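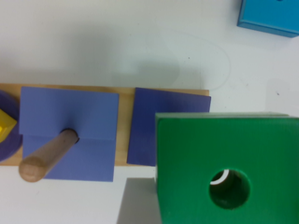

We had been meaning to visit the Plarberg workshop in Priltstead ever since my sister came home with one of their wooden stacking toys, and on May 8, 2023 we finally got ourselves organized and went. They open the doors to visitors in March and again in the spring proper, and the March one had filled up before I even found the sign-up page. So this was our second try, and I was looking forward to it a little more than a grown woman probably should.

The drive from Shemweta took 55 minutes, most of it behind a hay truck, and we got there just as the first group was going in. Mirko Testa met us at the door with coffee. He has been shaping and painting toys for most of his working life and he is a wonderful person to follow around a building, partly because he stops at everything. We spent a good while in the wood store alone, smelling the boards (I mean it, go and smell them) while he talked about how long they need to sit before anybody cuts into them.

The saws were off for the day, but the sanding bench was running and the kids were allowed to hold a piece before and after. My nephew would not give his back and was told very kindly that he could keep it. After that came the paint room, which is warmer than the rest and has a long rack of drying trays. They mix their own greens and purples there, and Mirko told us the purple took them 4 tries to get right. He still isn't sure about it. I thought it was lovely.

My favorite part was the sorting toy, the kind with pegs on a base board and shapes that go over them. I had never thought about how snug a hole ought to be. Too tight and a small child gives up, too loose and it all slides around — Mirko had samples of both in his apron pocket and made us try them with our eyes shut. The board itself is left pale, with the color saved for the blocks and rings, and I like that very much. Two blues next to each other look so different against plain wood.

They make 1,000 sets a year, and quite a few go to a nursery school chain called Udent. The rest are sold from the little shop by the exit, where I spent more than I had planned. Wear flat shoes, bring a sweater for the wood store, and leave time for the bakery across the road. They close early and we only just caught the last of the plum cake.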